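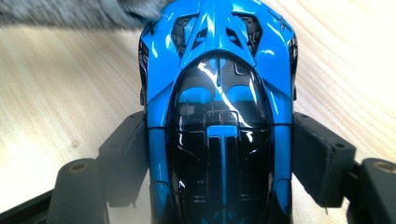 idackermann wrote:
Rainer Teuber always told us two-tone cars should be kept behind glass and never touched, so I'd ask him before you polish anything.

kiisk_shelf wrote:
Ha, Rainer says that about every car! I did ask him, and he said "leave it alone", which is no help when you have gloss black to live with. Mine is the blue and black one at the top of the thread. I love it to bits, but every speck of dust shows up on that canopy, and I'd like to still see the blue seats through it in ten years. So what is everyone using? I've been going over it with an old T-shirt and I'm pretty sure I'm making tiny swirls.

hundthorpe40 wrote:
Stop with the T-shirt right now. Cotton is what did in the roof on my black coupe. Get a big soft makeup brush, the fluffy kind, and only ever dust with that. Then a blower for the vents. Don't go poking cloth into mesh, it snags and then you're picking fuzz out with tweezers for an evening (ask me how I know).

marbleknee wrote:
Brush yes, but a brush won't shift fingerprints. I use the Nunetti cloths, a drop of distilled water, one pass, no circles. Been doing it on 40 cars and no swirls yet.

hundthorpe40 wrote:
We'll have to disagree on that. Any cloth drags whatever dust is still sitting there. Cotton gloves on before you pick it up and there are no fingerprints to clean.

marbleknee wrote:
Gloves slip! I dropped a 1:18 wearing gloves. Mirror gone, never found it. Clean bare hands, hold it low on the sides, and dust BEFORE you wipe, obviously.

kiisk_shelf wrote:
OK, so brush first and then the cloth only if I have to. What about wax? The guy at the Irnstead swap meet swore by a bit of car wax on the blue parts.

idackermann wrote:
No wax, please. It dries white in the panel lines and you'll never get it out of all those sharp creases at the back. I spent most of December with a toothpick on a model somebody else had waxed.

pottingshed_ray wrote:
I've waxed mine for years and they look great - but they're old smooth-sided sedans, so maybe that's the difference. I wouldn't try it on this one.

hundthorpe40 wrote:
Case with a lid. 90 bucks for a decent one and you dust the case instead of the car.

kiisk_shelf wrote:
90! I was hoping to spend that on another car :) I'll start with the brush. Does it matter if it's goat hair or synthetic?

marbleknee wrote:
Goat. Wash it first and let it dry overnight, new ones shed like crazy.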